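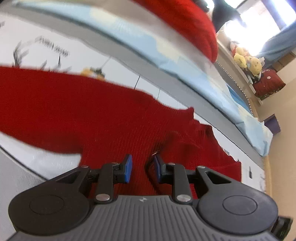
Posted by Leonie Camenzind, December 20, 2021
Board: Home data collection
Thread: 195 sweater demos and my policy still folds like a teenager

Leonie Camenzind:
Status report from the bedroom. I'm gathering hand-held gripper demos for a folding policy, one red chunky knit at a time, on a white sheet with plant sketches on it. I have 195 episodes so far. Trained on all of them overnight. The policy reaches for the sleeve with great confidence, closes on nothing, and then folds the nothing very neatly.

Before I do another 1,000 of these, is it the data or is it me?

grasevari_fan:
How many different sweaters?

Leonie Camenzind:
Two. Both red, both knit. I own other clothes, I just don't respect them.

pinchpoint:
Well, there's your answer. You've taught it that the world is red and lives on a bed. Get 30 garments, do a handful of episodes on each, and stop polishing the same sleeve.

Timon:
Disagree with pinchpoint. If it can't grab one sweater after 195 tries, 30 garments will give you 30 ways to miss. Sounds like a grasp problem. Are you closing on the edge or on a bunched-up bit? Thick knit squashes, so your finger width at "closed" is all over the place. Plot it per episode.

Leonie Camenzind:
Plotted it. It looks like a seismograph. In my defense, I start wherever the fold is closest to the fingers, and some nights that's a sleeve and some nights it's a lump.

pinchpoint:
"Some nights it's a lump" should go in the dataset card.

steiner_b:
What about light? I can see a window in yours that's nearly pure white. I lost most of November to that. Daytime episodes and lamp episodes might as well have been two different jobs.

Timon:
He says this in every thread.

steiner_b:
And in every thread I'm right.

Leonie Camenzind:
Mixed, day and evening. I can pull the curtain, but I was hoping to call it "variation."

grasevari_fan:
Keep the window. Also keep the plush toys, the cushion and whatever else is on that rail. The Carnik set was 4,000 episodes on a bare gray table and mine fell apart the first time it met a pillow.

pinchpoint:
So we agree on variety.

Timon:
We do not. Fix the grasp, then the variety.

Leonie Camenzind:
Compromise: 30 new episodes tonight, sleeve edge only, same sweater, curtain open. If the fingers close on yarn I'll go raid the closet. If they don't, pinchpoint gets to pick the garments and pay the postage.

pinchpoint:
I have a poncho with tassels. Send me your address.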